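Guides > Bench basics > Pipettes

Storing and looking after a single-channel pipette

A manual pipette will last for years if it is hung up properly and wiped down now and then. Most of the faults we see at Taromard come from pipettes left lying on the bench, where liquid runs back into the barrel.

Hang it on a stand

Put the stand on a flat surface, away from the sink and out of reach of your elbow. Hang the pipette upright with the plunger button at the top. Take off any used tip first. Leave enough room under the shaft to lift the pipette clear without knocking your tubes. If the rack is too close, move the rack.

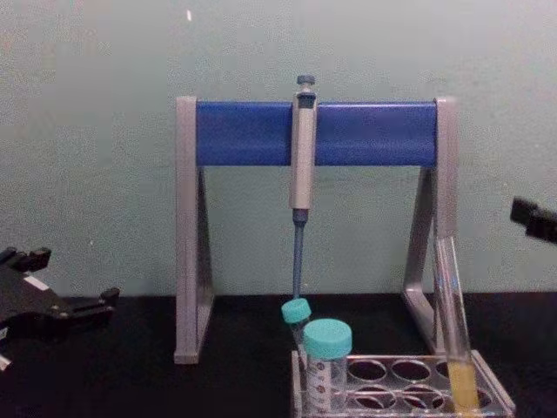 Clean the outside

1. Wipe the handle and button with a lint-free cloth dampened with 70% ethanol.
2. Wipe the shaft downwards, towards the tip end.
3. Leave it to dry on the stand before you fit a tip.

Wipe the stand's bar too. It gets touched as often as the pipette.

Check the volume

Do this every 3 months. Set the pipette to 100 microlitres, fit a fresh tip and wet it a few times. Dispense water into a tared weighing boat and note the weight, which should be very close to 0.1 g. Repeat ten times and take the average. Let the water stand in the room for over 30 minutes first so that it is at room temperature.

Comments

pasora158: Does it matter if the pipette is left on a low volume overnight? Ours go back at whatever they were last set to.

benchmouse: We were told to set them to maximum before hanging up. Easier on the spring.

Fudurside lab: Printed the cleaning steps and stuck them by the sink, thanks.

Contact us | © Taromard 2018 | Back to top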